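4. Adding books and writing your first review

Before you begin, please check that you have confirmed your e-mail address. Okier lets you build a shelf without this step, but your reviews will stay as drafts until it is done.

4.1 Add a book to your shelf

1. Open the Shelf page and press Add.
2. Type the title or the author's surname. For a retelling or a translation, type both, as many of these books share one title.
3. Choose the edition you have read. If the book belongs to a series, its number appears after the title.
4. Press Keep.

Note: The Fujimoto catalogue is searched first and the Sedstead catalogue second. The second search can take up to 19 seconds, so please do not press Add again during this time.
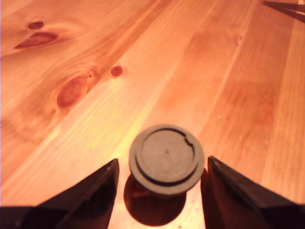 If the book is in neither catalogue, press Enter by hand. You must give a title, an author and a language. The cover may be left empty and added later.

4.2 Write the review

1. Open the book from your shelf and press Review.
2. Give your stars. Half stars are allowed.
3. Write your text in the large field. A review needs at least 300 characters and may have up to 3000.
4. If you tell anything about the ending, mark these lines and press Hide. Readers will see a grey bar and can open it with one click.
5. Press Preview and read your text once more.
6. Press Publish.

Caution: The large field is not saved while you type. For a long review, press Save draft from time to time - a closed window can not be brought back.

Note: Text over 2000 characters is folded on the front page, with a link to the rest. Hidden lines are counted too. 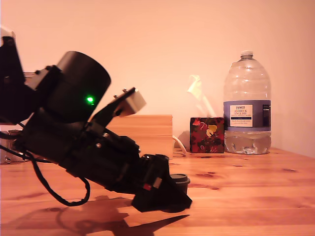
Series and reading order

Okier puts the books of a series in order of publication. Some readers prefer the order of the story, for example when a prequel came out later.

1. Open the series page and press Order.
2. Choose Story, or choose Own and drag the titles to their places.
3. Press Keep.

The new order is shown only on your own shelf. To share it with your Fesau reading group, open Groups, choose the group and tick Use my order. Other members can return to the usual order in their own settings.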